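Open Day at the Golstead Robot Lab
Reviewed October 26, 2024

I went for the coffee and stayed until they turned the lights off! Golstead runs two of these afternoons a year, and if you have any interest in robot arms you should get on the list for December.

You book a 20 minute slot at a station and one of the staff stays with you the whole time. Ours was Gülizar Duman, who let my nephew ask every question he had (there were plenty) and never once hurried him along. The station was dressed like somebody's vanity, with loud flowered wallpaper and a marbled top, so the arm has cords and shiny things to deal with instead of plain blocks. 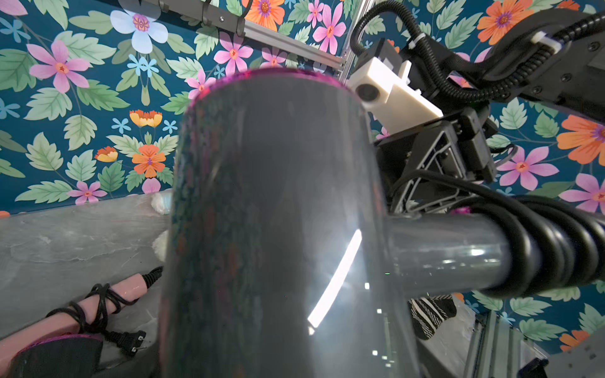

The part I keep telling people about is driving it yourself. You move a small hand controller and the gripper follows, with just enough lag that you learn to slow down. See-through objects are hard, Gülizar said, and so is anything with a cord. I believe her. I was terrible at it and went straight to the back of the line for another turn.

Gripes: parking is a mess, and the talk by Sinan Yurt was in a room that seats 117 with at least 200 of us trying to get in. I heard the second half from the hallway and it was still good.

Tickets are free but you do have to register. Wear comfortable shoes.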